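Back at the printmaking table

I have not posted since April. Part of that was work and part of it was that I had nothing finished to show. Now I have two finished prints and a half-cut block, so I may as well write it down.

For anyone new, I make linocuts and the occasional woodcut. I started at a community class in Derstead and kept going after it ended. I sell a few prints a year and give away more than that. Most of what I know I picked up from other people in the shared studio on Lodhi Street, where I rent a bench two evenings a week.

The big event of the summer was the group show. Rosângela Toledo organized it and hung most of it herself. She wanted work on paper only, nothing under glass, pinned straight to the wall with magnets. I had doubts. Paper curls, and people touch it. But the room looked better for it, and you could see the impression the press leaves along the edges, which glass tends to hide. One of my prints got a thumbprint in the corner. I trimmed that one and kept it for myself.

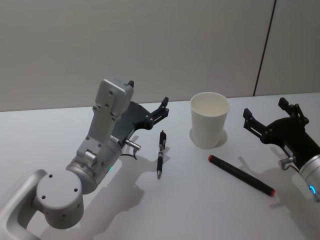 Rosângela's own pieces were the ones I kept going back to. She does drypoint on plastic sheet, mostly street trees in winter, and she wipes the plate by hand so that no two prints match. I asked her how she decides when to stop wiping. She said she stops when her arm gets tired. I think there is more to it than that, but it's the answer I got.

Odair Bastos showed a set of eight small woodcuts of his grandmother's kitchen, all from memory. He hasn't been in that kitchen for years and he said he got the window wrong. His aunt came to the opening and told him so too. He is going to recut that one block and leave the other seven alone. I would have left all of them. The wrong window was my favorite.

Attendance was better than any of us expected for a show with no wine. The sign-in book has pages of names in it, including two people I went to high school with and a man who wrote only "good paper." It was good paper. We bought it together, 100 sheets of a heavy cotton stock, and split the bill.

That brings me to paper, which I have changed my mind about. For years I printed on a thin Japanese-style sheet and rubbed the back with a wooden spoon. It works fine with a spoon. On the studio press it creased every third pull, and I blamed the press, then the blankets, then the ink. Hammad Abbasi watched me ruin a few and suggested I just try the cotton stock, dampened. I dampened it too much the first time and the ink sat on top in little beads. The second batch I left between blotters overnight with a board on top, and those came out even all the way to the corners.

I also went back to oil-based ink. The water-based kind is easier to clean up but it dries on the slab before I'm done rolling, especially in August. With the oil ink I can take a break, eat a sandwich, come back and keep printing. The prints take days to dry, so you need somewhere to put them. I strung a line over my bench with clothespins and it holds a small edition if I space them closely.
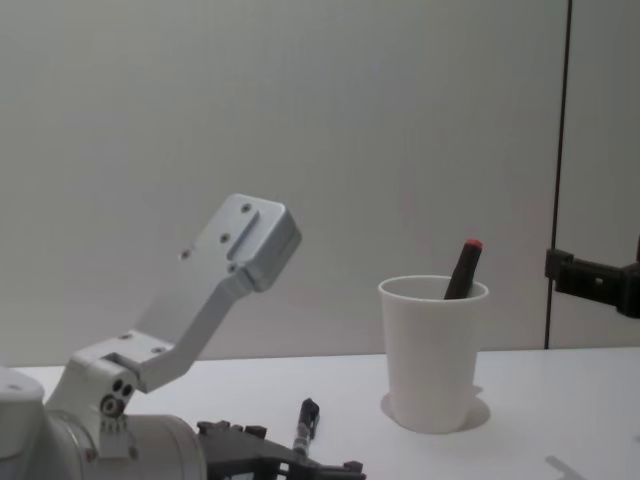

The two finished prints are both of the reservoir. One is a single block in black. The other is a reduction print in three colors, meaning you cut and print from the same block over and over, and once you cut the next stage there is no going back for more of the last one. I started with twenty sheets and ended up with eleven I would put my name on. The losses were almost all registration. I was lining the paper up by eye against pencil marks, and by the third color I was off by the width of a matchstick on some of them.

Tadhg Flanagan uses metal pins and plastic tabs taped to the paper, and his colors land where he wants them. He lent me a spare set to try. I resisted because taping and untaping every sheet sounded slow, and it is slow. It's still faster than printing a whole edition and throwing half of it out. I've ordered my own set.

I used a different blue than I planned. The one I had in mind looked right in the can and turned green over the yellow. I should have known that. I mixed a little red into it and got a dull slate color that suits the water better than the blue did - it's a gray reservoir most of the year anyway.

The half-cut block is a portrait, which I rarely do. Rizwan Jatoi agreed to sit for it, and he is a good sitter because he reads and forgets you are there. I did four pencil drawings and used the third. The face is mostly cut. The hair has me stuck. If I cut every strand it looks like wire, and if I leave it solid it looks like a hat. I've been looking at old woodcuts at the library to see how other people dealt with it, and a lot of them cheated by putting the sitter in a hat.
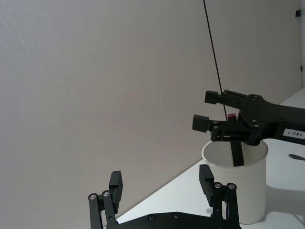
I sharpened my gouges before starting the portrait, and I should do that more often. A dull gouge skids, and when it skids it goes somewhere you didn't want a line. I have one across the left cheek already. It can stay as a crease, and Rizwan says he doesn't mind.

A few people asked about prices at the show and I was bad at answering. I've now written them down. The black reservoir print is the cheaper one, unframed. The color one costs more because there are fewer of them and they took most of a summer. If you want either, send me an email through the contact page and I'll tell you what is left. I can mail them flat between boards. I don't roll prints anymore after one came back to me looking like an accordion.

Next up is the studio's print exchange. Everyone makes a small edition on the same size of paper and gets one of everybody else's in return. The deadline for signing up is 12th October and there are still a couple of places open. Any relief or intaglio method is fine. Beginners are welcome, and I got some of my favorite prints from people who were on their first block.

I haven't decided what to make for it. Possibly the pump house, if I can get a decent drawing before the leaves come down.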